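**February 11, 2026: Jirkholm adds Wi-Fi calling and a proper roaming cap to its prepaid mobile plans**

Hi, I look after the mobile plans here at Jirkholm, and I've been itching to send this one out. From today, every prepaid customer we have gets Wi-Fi calling at no extra charge, and we're putting a hard ceiling on roaming bills. You don't have to ring us, you don't have to change plans, and the monthly price stays where it is!

Wi-Fi calling first. If your house has thick walls or you live down in a valley (hello, Rundow), you'll know the dance of walking out to the driveway to hear your mum properly. With Wi-Fi calling switched on, your phone uses your home internet to make an ordinary call from your ordinary number. The person at the other end doesn't need an app, and neither do you. Calls made this way inside the country come out of your normal minutes, so if you're on an unlimited plan they cost you nothing.

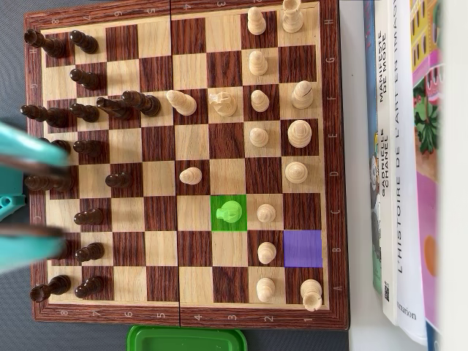
*White's back rank, with b1, c1 and g1 empty.*

We ran a trial in Rundow and Cestmont from August with 646 customers, and 635 of them were still using it when we wrapped up. I read every comment that came in. Plenty were about the handover, the bit where you walk out the front door mid-call and the phone swaps to the mobile network. It was clunky in the first few weeks, I won't pretend otherwise, and we've done a lot of work on it since. Older handsets can still drop the call at that point, so check the list on our help page before you count on it. 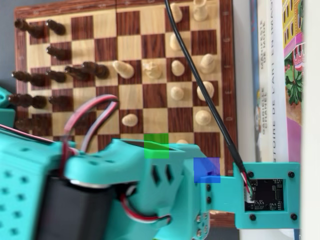
*Dark pieces on the left side of the board.*

Now, roaming. I've had the awful job of talking people through a holiday bill they weren't expecting, and I'd be very happy never to do it again. So the new cap is $100 per trip, and we'll text you when you have $5 left. Once you hit the cap, data stops. You can lift it by replying to the text, but it won't lift itself. Calls to emergency numbers always go through.

A few bits to know before you switch things on:

- Wi-Fi calling is under your phone's call settings, and it's off until you turn it on.
- You'll be asked for your home address the first time. Emergency services may need it, so please keep it up to date if you move.
- The roaming cap is already on for everybody.

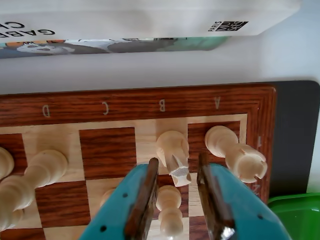

## What about business customers?

Small business plans get the roaming cap today as well, set per phone. Wi-Fi calling for those plans is coming once we've finished testing with Chuensuk, who run our office phone system and have been very patient with my emails.

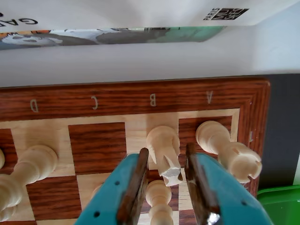

If you manage a handful of phones for a workplace and you'd like to join that test, send us a note through the business page and tell us which handsets you use. We'd especially love to hear from anyone with a workshop or cool room where the signal gives up completely.

Media questions can come to me through the Jirkholm newsroom page, and I'm glad to do interviews by phone (over Wi-Fi, naturally).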